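Stapled or glued binding for a neighborhood cookbook?
Posted by Merle Pirihi, 23 October 2022

We are putting together a recipe booklet for the Gorcombe street fair next year. It comes to 91 pages and we want a paper cover. The print shop offers staples or glue for the same price. People will have it open on the counter while they cook, so which one holds up better? 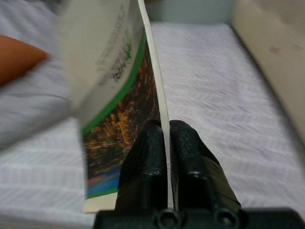 Ajith Poduval
Glue, at that page count. Staples are fine for a thin program, but with 91 pages the inner sheets push out past the outer ones and the fold never closes properly. Also, stapled booklets need a page count that divides by four, so you would be adding a blank anyway. Ask for a wide inside margin – the text near the spine is hard to read otherwise.

Mohsin Gilani
get a spiral. we did glue for our club book and mine started dropping pages after 2 years

Bijan Kermani
Spiral lies flat, but check the price first, it was a lot more when I asked in September. If you stay with glue, find out what kind they use. PUR glue costs a little extra and bends better than the ordinary hot melt. Get one proof copy made and open it at the middle 6 or more times before you order the rest. Ask which way the paper grain runs too. It should run parallel to the spine – if it runs across, the pages fight you every time you open the book.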